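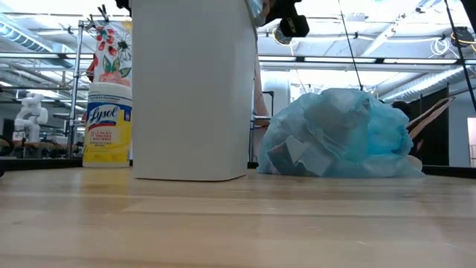

Dec 5, 2023. Bench 3, wipe-down and sorting

Wood top. Lysol wipes stay on the bench next to the white bin, left of the blue bag. Floral paper bag clipped to the rack bar behind, leave it there.

Finish: oil, Gemavier, last coat in January. Wipe along the grain, then a damp cloth, then dry. Do not let wipes sit on the board joints. Kulap wants a 40 minute gap before any paper goes down.

Bin liners: order code 2157 is the wrong size for the tall bin. Asked Melahat Akgül for the next one up, pack of 300.

Open: glare off the top under the overhead lights. Try matte oil on an offcut first.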